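Pressemitteilung

Verlag Vasthorpe legt Bestimmungsbuch zu gusseisernen Grabnummernschildern vor

Zwei Bände, 702 Schildtypen, Aufnahmen von 94 Friedhöfen – Auslieferung ab Oktober

Wondier. Der Verlag Vasthorpe veröffentlicht im Oktober ein Nachschlagewerk zu den gegossenen Nummern- und Reihenschildern, die bis in die Mitte des 20. Jahrhunderts auf vielen Friedhöfen an Gräbern und Wegen standen. Die zugehörige Datenbank wird von der Firma Cilavance betrieben und ist mit Erscheinen des Werks zugänglich. 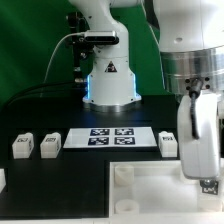
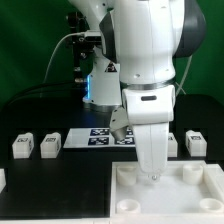
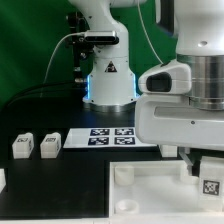
Grabnummernschilder gehören zu den am wenigsten beachteten Gegenständen auf historischen Friedhöfen. Sie tragen in der Regel eine Zahl, manchmal einen Buchstaben für das Feld und seltener ein Zeichen der Gießerei auf der Rückseite. In den Inventaren der Denkmalpflege kommen sie meist nur als Zubehör vor, in den Unterlagen der Friedhofsverwaltungen oft gar nicht. Das Bestimmungsbuch ordnet die Schilder deshalb zuerst nach ihrem Umriss und erst danach nach der Schrift. Ein Zeichen wie das schwarz-gelbe Dreieck vorn am weißen Sockel des Roboterarms im ersten Bild erkennt man an Form und Farbe, auch wenn man das Symbol darauf noch nicht liest, und ähnlich sind die Friedhofsgärtner früher vermutlich mit den Schildern umgegangen: Ovale standen vielerorts an Kaufgräbern, Rechtecke an Reihengräbern, Schilder mit abgeschrägten Ecken an Kindergräbern. Eine allgemeine Regel lässt sich daraus nicht ableiten. Der erste Band enthält zu jeder Umrissform eine Übersicht, in der die örtlichen Abweichungen verzeichnet sind.

Aufbau des Werks

Band 1 ist der eigentliche Bestimmungsteil. Er verzeichnet 702 Schildtypen mit Umrisszeichnung, Angaben zu Höhe und Breite, Art der Befestigung, Schriftform der Ziffern und bekannten Fundorten. Als eigener Typ gilt ein Schild, wenn es sich in Umriss, Randprofil oder Ziffernform von allen anderen unterscheidet. Unterschiede im Anstrich wurden nicht berücksichtigt. Die meisten Schilder sind mehrfach überstrichen worden, und der ursprüngliche Farbton ist ohne Untersuchung der Schichten nicht festzustellen.

Band 2 behandelt die Friedhöfe. Auf 94 Anlagen wurden Schilder am Standort aufgenommen, dazu kommen Bestände aus Bauhöfen, Heimatmuseen und Lagerräumen. Jede Anlage wird mit Belegungsplan, Gründungszeit, Erweiterungen und den nachgewiesenen Schildtypen vorgestellt. Wo sich das Gräberverzeichnis erhalten hat, sind die Nummern mit den Einträgen abgeglichen. Für Familienforscher ist dieser Teil von besonderem Nutzen: Viele Kirchenbücher und Sterberegister nennen nur Feld und Nummer eines Grabes. Nach einer Neuordnung des Friedhofs stimmen diese Angaben mit der heutigen Zählung nicht mehr überein, und ein erhaltenes altes Schild ist dann häufig der einzige Anhaltspunkt im Gelände.

Ein Anhang stellt die Umnummerierungen zusammen, soweit sie aus den Akten hervorgehen. Aufgenommen sind auch Fälle, in denen zwei Zählungen über längere Zeit nebeneinander bestanden. Auf dem Alten Friedhof in Wondier etwa galt für die Felder an der Mauer die alte Zählung weiter, während die Mittelfelder bereits neu beschildert waren. Dieselbe Nummer kommt dort deshalb doppelt vor. Unterscheiden lassen sich die Gräber am Randprofil der Schilder, das bei der älteren Serie gekehlt und bei der jüngeren glatt ist.

Gießereien und Herkunft

Ein eigenes Kapitel ist den Herstellern gewidmet. Der größte Teil der Schilder trägt keine Marke. Sicher zuweisen lässt sich vor allem die Ware der Gießerei Fang, die neben Ofenplatten und Zaunspitzen auch Friedhofsbedarf lieferte. Erhalten sind ein Musterblatt ohne Jahresangabe und ein Teil der Auftragsbücher. Das Musterblatt ist im ersten Band vollständig abgedruckt. Es zeigt Schilder zum Einstecken, zum Anschrauben und zum Eingießen in einen Sockelstein, jeweils in mehreren Größen.

Aus den Auftragsbüchern geht hervor, dass Gemeinden häufig zunächst eine größere Serie bestellten und später einzelne Nummern nachkauften. Die Nachlieferungen weichen in der Ziffernform oft ab. Besonders deutlich ist das bei der Vier, die in der älteren Ausführung offen und in der jüngeren geschlossen gegossen wurde, und bei der Sieben mit oder ohne Querstrich. Wer auf einem Friedhof beide Formen nebeneinander findet, kann daraus nicht ohne Weiteres auf zwei Belegungszeiten schließen. Das Buch führt solche Mischbestände gesondert auf.

Offen bleibt die Herkunft einer Gruppe kleiner, fast kreisrunder Schilder mit zwei Bohrungen. Sie kommen an mehreren Orten vor, die verwaltungsgeschichtlich nichts miteinander zu tun haben. Möglich ist, dass es sich um Baumnummern oder Nummern aus dem Forstbetrieb handelt, die später auf Friedhöfen verwendet wurden. Der Verlag bittet um Hinweise, besonders auf Stücke mit Gussmarke oder auf Rechnungen, in denen solche Schilder genannt werden.

Datenbank von Cilavance

Parallel zum gedruckten Werk steht eine Datenbank bereit. Sie enthält die Typen aus Band 1 mit denselben Kennnummern, sodass Buch und Datenbank nebeneinander benutzt werden können. Gesucht werden kann nach Umriss, Maßen, Befestigungsart und Fundort. Bei beschädigten Schildern genügt die Eingabe der noch messbaren Kante; das Programm gibt dann alle Typen aus, die in Frage kommen. Eine automatische Bestimmung anhand von Fotografien ist nicht vorgesehen.

Die genauen Standorte werden in der öffentlichen Ansicht nur bis zum Grabfeld angegeben. Grund sind die Diebstähle der vergangenen Jahre. Gusseiserne Schilder werden als Gartenschmuck gehandelt und lassen sich, wenn sie nur gesteckt sind, ohne Werkzeug entfernen. Friedhofsverwaltungen, Denkmalbehörden und Archive können bei Cilavance einen erweiterten Zugang beantragen, der auch die Lage innerhalb des Feldes und den Erhaltungszustand zeigt. Personennamen von Bestatteten sind in der Datenbank nicht enthalten. Für Anfragen zu einzelnen Gräbern bleiben die jeweiligen Friedhofsverwaltungen und Archive zuständig.

Neue Funde können über ein Formular gemeldet werden. Benötigt werden eine Aufnahme der Vorderseite mit Maßstab, Höhe und Breite in Millimetern, die Art der Befestigung und eine Angabe zum Grabfeld. Eine Aufnahme der Rückseite ist erwünscht, sofern das Schild bereits lose ist oder im Lager liegt. Festsitzende Schilder sollen dafür nicht herausgezogen oder abgeschraubt werden. Meldungen werden von der Redaktion geprüft und bei Bestätigung in den nächsten Nachtrag übernommen.

Hinweise zum Umgang mit erhaltenen Schildern

Im zweiten Band findet sich ein kurzer Abschnitt zur Erhaltung. Er richtet sich an Verwaltungen, die noch Schilder im Bestand haben und über deren Verbleib entscheiden müssen. Empfohlen wird, Schilder am Standort zu belassen, auch wenn die Zählung nicht mehr gilt. Werden Felder aufgelassen, sollte vor dem Abräumen ein Plan mit den Nummern gezeichnet und zu den Akten genommen werden. Lose Schilder gehören trocken und nach Feldern getrennt gelagert. Eine Kiste mit gemischten Nummern ohne Herkunftsangabe ist für die Forschung kaum noch auszuwerten.

Vom Sandstrahlen rät der Abschnitt ab. Unter den Farbschichten liegen gelegentlich aufgemalte Zusätze, zum Beispiel ein Buchstabe für das Feld oder ein Kreuz für ein abgelaufenes Nutzungsrecht. Solche Zusätze gehen beim Strahlen verloren. Für die Reinigung reichen meist Wasser, eine weiche Bürste und anschließendes gründliches Trocknen. Vor einem neuen Anstrich sollte der vorhandene Zustand fotografiert werden.

Bezug und Rezensionsexemplare

Die Bände werden einzeln und zusammen im Schuber abgegeben. Beide sind fadengeheftet und haben einen abwaschbaren Einband, der für die Benutzung im Freien gedacht ist. Dem ersten Band liegt eine Schablone mit den häufigsten Umrissen in natürlicher Größe bei. Bibliotheken und Archive erhalten das Werk auf Wunsch ohne Schablone mit einem zusätzlichen Tafelheft.

Rezensionsexemplare können ab sofort bei der Presseabteilung des Verlags bestellt werden. Bitte geben Sie das Medium und den geplanten Erscheinungsmonat der Besprechung an. Umrisszeichnungen und Auszüge aus dem Musterblatt der Gießerei Fang stehen für die Berichterstattung honorarfrei zur Verfügung. Um ein Belegexemplar wird gebeten.

Über Vasthorpe

Der Verlag Vasthorpe mit Sitz in Wondier veröffentlicht Nachschlagewerke und Quellenausgaben zur Friedhofsgeschichte, Familienforschung und regionalen Sachkultur.

Über Cilavance

Cilavance entwickelt und betreibt Datenbanken für Archive, Museen und kommunale Verwaltungen.

Pressekontakt

Verlag Vasthorpe, Presseabteilung, Wondier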